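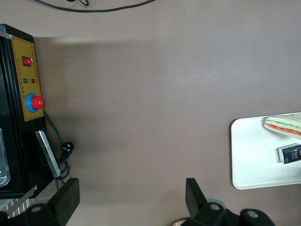 Workshop notebook: rye starter and crust trials

July 10, 2020

Back on the rye loaves after a gap. The aim is still the same: a plain tin loaf, mostly rye, that slices cleanly the day after baking and doesn't go gummy just above the base. The last batch failed on the second count. Four out of the set had a dense line along the bottom, the thickness of a pencil, and the crumb above it was fine.

Flour is the Grewal dark rye, new sack, opened this morning. It feels coarser than the old one. I sieved a cupful to check and there was more bran left in the sieve than I remember from the spring sack, but I didn't weigh it then, so there is nothing to compare it with. Please can whoever opens the next sack weigh the bran from a cup and write it inside the cupboard door.

Starter

Fed last night at closing and left on the shelf by the boiler pipe. By the time I came in it had risen and started to fall, with a flat top and a few holes in it. Smelt sharp, a bit like pear drops. I took what I needed for the dough and fed the rest straight away with equal weights of flour and water.

The shelf is too warm in July. In winter it was the only place that worked, but now the starter is past its best before anybody gets here. From tonight it goes in the passage, on the floor, with a plate over it. If that proves too slow we can move it up to the window sill.

Dough

Per tin:

Rye flour, 370 g
Water, 300 g, hand warm
Starter, 178 g
Salt, 9 g

No seeds this time and no treacle. I want to see the plain version behave before anything goes back in. The old recipe card has more water than this. I've crossed it out in pencil only, in case I am wrong about the cause.

Mixed by hand with the big spoon until there was no dry flour at the bottom of the bowl. It is more like mortar than dough and there's no point in kneading it. Left it covered for half an hour, stirred again, then into the tins with wet hands. Smoothed the tops with the back of a wet spoon. Half the tins were greased with butter and half with sunflower oil. Butter ones are marked with a twist of foil on the handle.

Proving

This is where I think the earlier batch went wrong. The notes say "until doubled", and rye at this weight doesn't double, or if it does it has gone too far. Looked for pinholes on the surface instead and put the first tins in when there were six or seven showing on each. The second lot I left for another forty minutes on purpose.

The room was warmer by the oven than by the sink, enough that I could feel it walking across. I swapped the tins over halfway. Next time all of them should prove on the same side.

Oven

The Caserent deck oven took its usual age to heat. The dial can't be trusted: it reads hot when the door has been open and then creeps up after you shut it. I put the loose thermometer at the back left and it was lower than the dial for the first part of the bake and then level with it. Started the loaves hot, turned it down after a quarter of an hour, and gave them just under an hour in all.

One tin at the back right caught on top. The same thing happened in the last batch in the same place. I've chalked a cross on the oven floor there, and until the element has been looked at I would leave that spot empty or put a tray of water on it.
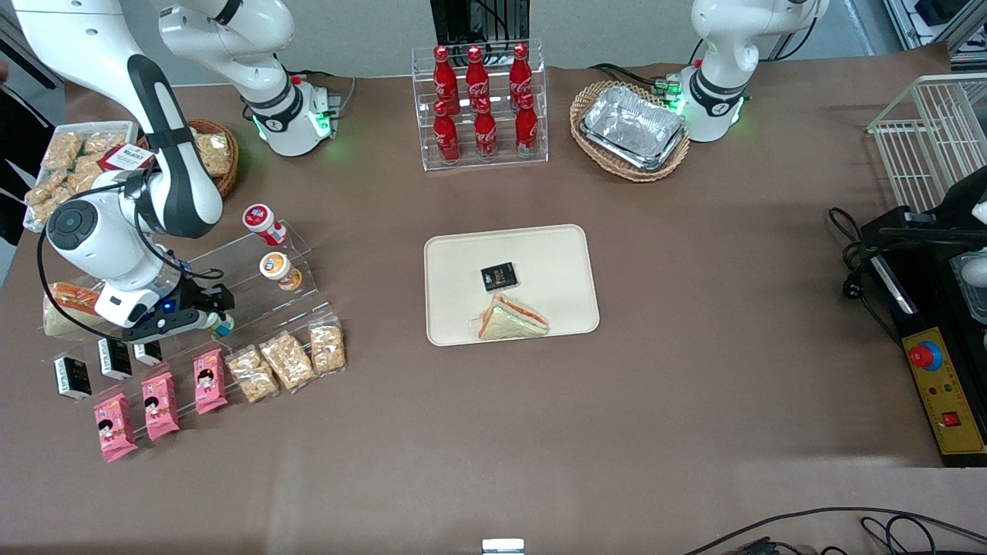
All the loaves came out of the tins without a knife, butter and oil alike. The oil ones have a slightly paler side crust. The butter ones smell better but that may be me. Tapping the base tells you very little with rye, it always sounds dull, so I put a probe into the middle of two of them. Both read 97 and I left it at that.

Cooling on the wire rack, wrapped in a cloth once they were hand warm. They are not to be cut today. I know it is tempting at four o'clock but last time we cut one early and it dragged on the knife, and then we couldn't tell a baking fault from an impatience fault.

First look from the outside

Early lot: good rounded top, fine cracks all over, sides straight. Later lot: flatter, one with a dip in the middle and a sort of collar round the edge where it had been higher and sunk. I'd say forty extra minutes was too much in this heat. Whether the early lot went in too soon I won't know until they are cut.

The weights after baking are on the back of the order sheet and I'll copy them over. Loss was lower than I expected for the later lot, which doesn't fit with anything.

Tins

Two of the Roltell tins have rust at the seam again. Dried them in the oven as it cooled and rubbed them with oil. The newer Plullix ones are lighter and seem to brown the base faster, but I had them all on the left so it may be the oven. They need to be mixed up properly for the next bake, one of each make side by side.

Please don't put any of the tins in the sink to soak. A wipe is enough.

To do

Cut one early and one late loaf tomorrow morning, same knife, and look at the bottom inch first.
Keep one of each wrapped for a further three days and cut again.
Starter to the passage tonight.
Ring about the oven element. It was promised for before the summer and the slot we have been offered now is in September, so ask if there is anything sooner.
More greaseproof paper, we are down to the short roll.
Find the good scraper. It isn't in the drawer or on the hook.

If the dense line is gone I will put the seeds back for the next batch, soaked overnight and drained, and keep the water as it is above. If it's still there I'll drop the water again by a couple of spoonfuls and bake for ten minutes longer at the lower heat, one change per batch, starting with the water.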